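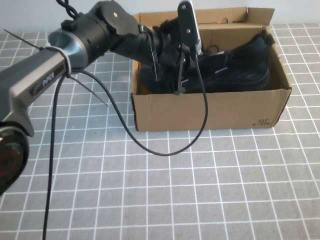
By Henrique Antunes | 21 June 2018

Shoes are harder to pick up than they look. A knit upper folds under pressure, and the stiff sole pulls the whole thing sideways. At Grevside we have been testing two-finger grippers on a pair of black ones in their cardboard box since February, on one small arm.

Vorbridge sent narrow fingers and a wide padded set. We logged 1,856 grasps between them, changing the fingers every 23 tries. Some 5 percent failed because a finger met the cardboard first.

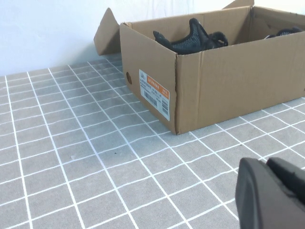
Kahraman would have dropped the narrow set by now and put the time into the wrist camera, whose view of the heel decides most grasps anyway. The padded fingers go back on next, with the closing force turned down.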